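Choosing colors for a quilt when you can't stop buying fabric

Thu 19 August

I have a new favorite way to spend an evening, and it's laying scraps of cotton next to other scraps of cotton until two of them start to hum. I'm making my first full-size quilt! The pattern is called Pallano, it has 42 blocks, and I have been stuck on the colors since February, mostly because I kept falling in love with new ones.

How I got unstuck

My friend Khrystyna Ostapchuk teaches a beginners' class in Vurnholm, and she let me bring my whole bag of fabric over one Saturday. She tipped it out on her kitchen floor and asked me which piece I would keep if I could only keep one. I grabbed a sky blue I'd bought years ago for curtains (never made them). Good, she said, now everything has to get along with that.

It sounds so simple, but it changed everything for me. I'd been trying to make all the colors get along with each other at the same time, like seating guests at a wedding. With one color in charge I could go through the pile in a single afternoon, and half of my beloved mustard prints went straight back in the bag. I'll use them for something. Pillows, maybe!

Light and dark first

The other thing I learned is to squint. If you squint at two fabrics and they melt together, the pattern will melt too, even if one is red and one is green. I had a rust and a forest green that I adored side by side, and with my eyes half closed they were the same gray mush. Taking a black and white photo on your phone works just as well and gives you fewer wrinkles.

Warm next to cool

I was nervous about orange. I thought it would shout. But a small amount of hot orange-red near blue and violet makes the blues look cleaner and deeper, and I now want it in every block. Put a quiet brown behind all of them and it gets even better.

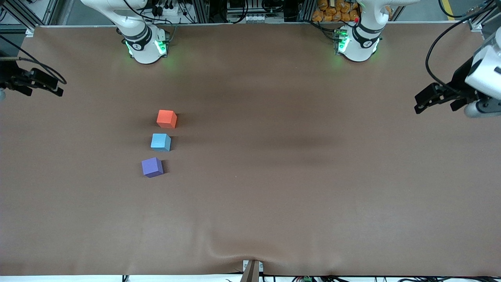

What I'm sewing next

So far I've finished 6 blocks, and I've unpicked 2 of them because my points didn't meet. The backing will be a plain brown cotton, already washed and ironed, and I'm binding the whole thing in violet. If you've made a Pallano, please tell me how you pressed the center seams. Mine are so bulky!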